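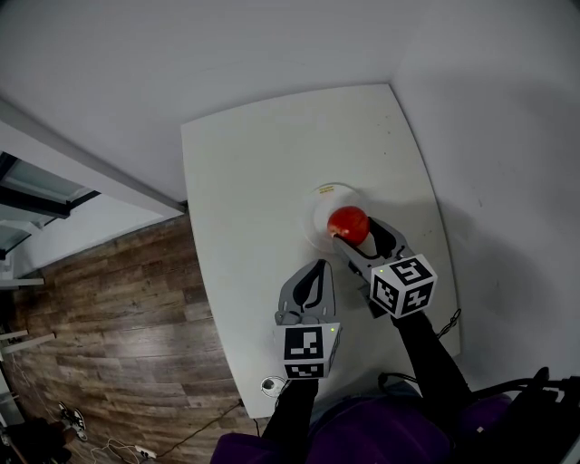

白いテーブルとガラスのボウル

ケーブルに名札をつけてほしい

引き出しの中に、両端が同じ形をした黒いケーブルが9本ある。見た目はどれも同じで、太さがわずかに違うものもあるが、太いほうが偉いとは限らない。このうちモニターに映像を出せるのは2本。どの2本かは、挿してみるまでわからない。

端子の形がひとつに統一されたとき、私は素直に喜んだ側の人間である。裏表を確かめずに挿せる。パソコンも電話もイヤホンも同じ穴で済む。旅行かばんの中でとぐろを巻いていたものが一本になるという話で、たしかに一本にはなった。念のためもう一本、さらに念のためもう一本と足していくうちに、かばんは元の重さに戻ったけれども。

先月、Comierのモニターを買い替えた。ノートパソコンと一本でつなげば映像も充電もまとめて面倒を見てくれるという触れ込みで、箱にもそう刷ってある。手持ちのケーブルを挿すと、充電は始まり、画面は黒いままだった。別のを挿すと今度は映るのだが、パソコンの電池がじりじり減っていく。三本目でようやく両方いけたと思ったら、長さが足りず、パソコンを机の端に寄せて斜めを向いて仕事をする羽目になった。付属のケーブルはどうしたのかと聞かれそうなので書いておくと、箱を開けた日に「同じものだから」と引き出しに放り込んだ。混ざった。

規格に詳しい人に言わせれば、これは私が悪いらしい。充電専用に近いもの、データの遅いもの、速いもの、映像の通るもの、大きな電力に耐えるものがあり、それぞれ中身が違うのだから、用途に合わせて選べばよいという。ごもっともである。ただ、選ぶには見分けがつかなければならない。八百屋に行ったら野菜が全部同じ灰色の袋に入っていて、「中身は違いますから、用途に合わせてどうぞ」と言われているようなものだ。

メーカーにも言い分はあるだろう。Gistatoのケーブルには、端子の根元に小さな刻印がある。あるにはあるのだが、黒いプラスチックに黒で彫ってあり、読むには電灯の下で角度をつけて、老眼の人なら眼鏡を額に上げる必要がある。私は上げた。読めたのは会社のロゴで、性能については一言もなかった。ロゴを入れる場所があるなら数字も入るはずだと思うのだが、デザインの担当者にとって数字は見苦しいものなのかもしれない。

逆に、書きすぎるところもある。Herkauのドックを買ったときは、箱の側面に速度、電力、解像度、対応する規格の新旧の呼び名までびっしり並んでいた。しかもその呼び名が途中で変わっている。去年まで何とかの第二世代と呼ばれていたものが、今は速度の数字で呼ばれ、店頭には両方の札が下がっている。同じものを二通りに呼び、違うものを同じ形で売る。どちらか片方にしてもらえないだろうか。

近所の量販店Chuのケーブル売り場は、壁一面が同じ棚である。月曜の夜に行ったら、仕事帰りらしい人が四人、袋の裏を黙って読んでいた。誰も手に取らず、誰も立ち去らない。美術館でもあんなに熱心に解説を読む人は見かけない。私も加わって読み、結局、いちばん高いのを買って帰った。高ければ何でもできるだろうという、情報が足りない人間の最後の手段である。売る側にはたいへん都合のよい不便だと思う。

高いケーブルは、たしかに何でもできた。ただし硬い。曲げようとすると机の上のドックごと引っ張られてくる。枕元で電話を充電するのに使うものではないので、充電には細くて柔らかいのを使う。つまり用途ごとに分けるしかなく、詳しい人の言ったとおりになった。悔しい。

では、どうしてほしいのか。大げさな願いではない。端子の根元に、白い字で、速度と電力を書いてほしい。電力なら200とか、速度なら20とか、単位つきの数字がふたつ。映像が通るなら四角い画面の絵をひとつ。充電しかできないものには電池の絵だけでいい。恥ずかしがることはない。充電しかできないケーブルには充電という立派な仕事がある。恥ずかしいのは、充電しかできないのに何でもできそうな顔をして引き出しに寝ているほうだ。

ロゴならすでに統一されたものがある、という反論も承知している。箱には刷ってある。だが、ケーブルの箱を取っておく人がどれだけいるだろう。箱は買った日に捨てられ、ケーブルはそこから何年も生きる。表示が必要なのは生きているほうである。外付けのドライブを買って、やけに遅いと首をかしげている人のうち、かなりの割合が、昔の電話に付いてきたケーブルでつないでいるのではないかと私はにらんでいる。ドライブの側の評判が気の毒だ。速さを売りにする会社ほど、ケーブルの表示には本気になったほうがいい。

色分けはどうかという声もある。昔は端子の中の青が速いしるしだった。あれはわかりやすかった。ところがそのうち赤や黄や水色を使う会社が出てきて、色の意味は会社ごとに違い、最後は私の知るかぎり、ただの飾りになった。色に期待するのはもうやめたい。数字なら、会社ごとに意味が変わるということは、まあ、あまりない。

メーカーが動くまでのあいだ、うちでは荷札を使っている。文房具屋で買った46枚入りの紙の荷札で、一本ずつ結びつけ、鉛筆で「映る」「映らない」「遅い」「硬い」と書いた。見た目は旅館の下足札である。最新の機器が並ぶ机の裏で、糸のついた紙が何枚もぶら下がっている。家の者には不評だが、斜めを向いて仕事をすることはなくなった。

一本だけ、まだ札に「？」と書いてあるのが残っている。三回試して三回とも結果が違った。捨てればいいのに、また引き出しに戻してしまった。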